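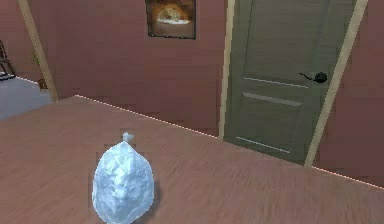 Can you walk from Midham to Itthorpe and back in a day without being a proper walker? You can, provided you set off early, take the river path out and let yourself come home by the lane, where the going is flatter and there's a bench every so often.

I have been meaning to write this up since January, when I first tried it and gave up at Stamwood with a wet sock and a bad temper. I'd gone out in my gardening shoes (I know, I know) and the path below the weir was more pudding than path. So if you are thinking of going in winter, wear boots, and take a spare pair of socks in your pocket even if you feel silly doing it.

This time I had company. Higinio Galindo from my old evening class had been asking to come along, and he is a wonderful person to walk with, as he stops at everything and never minds when I stop too. We must have spent half the morning leaning on the gate at Dunne, watching a heron do absolutely nothing. He had brought a cold potato omelette wrapped in a tea towel and I had brought cheese sandwiches, and I'm afraid the sandwiches mostly came home again.

The church at Dunne was unlocked, which it wasn't in January, and I'd say it is well worth the detour up the hill. There's a leaflet by the door that says the bell tower has 108 steps. I was quite content to take the leaflet's word for it! Higinio went up while I sat in the porch and ate an apple, and he came down rather pink and said the view went all the way to the coast, or else it was a low cloud.

After Dunne you go through two fields, and the second had cows in it, very large and very interested in us. We went round by the hedge and talked loudly about the price of train tickets until we reached the stile. Then it's downhill all the way into Itthorpe, where the tea room does a pot for 2 people that would easily do four, and a ginger cake I have been thinking about ever since. They only take cash, by the way, and the nearest machine is back in Stamwood.

My feet were grumbling by the last mile of the lane, but we were home well before dark, and I slept like a log. Higinio wants to try it the other way round next, starting with the cake. I've told him I'll need a week or two first, and some new laces.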